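Questions about renting the Campbell kitchen

**Who can book it?**
Any Evora member. Bookings go through Lucie Landry and open 14 days ahead.

**What does it cost?**
There is no hourly charge, but we hold a deposit of $200 until the keys are back.

**Can I wash up there?**
Yes. Bring your own towels and dish soap.
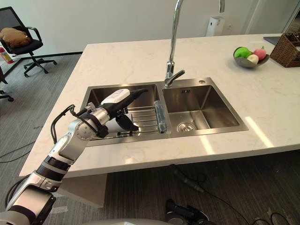 *The double sink, set into the marble countertop.*

**How many people can I have?**
Up to 27, including children. For a larger group, ask Keegan Dufour about the hall – it has its own calendar.

**Can I serve alcohol?**
Beer and wine only, and not after 10 p.m.

**What if I cancel?**
Give us 2 days' notice and you get the full deposit back. After that we keep half.

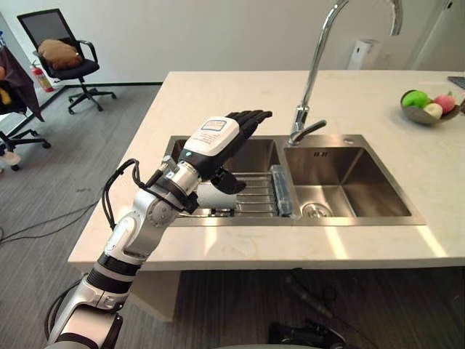
*Kitchen island with stainless steel basins.*

**Where do I leave the keys?**
In the drop box by the Grunier entrance. Please don't hand them to the next renter.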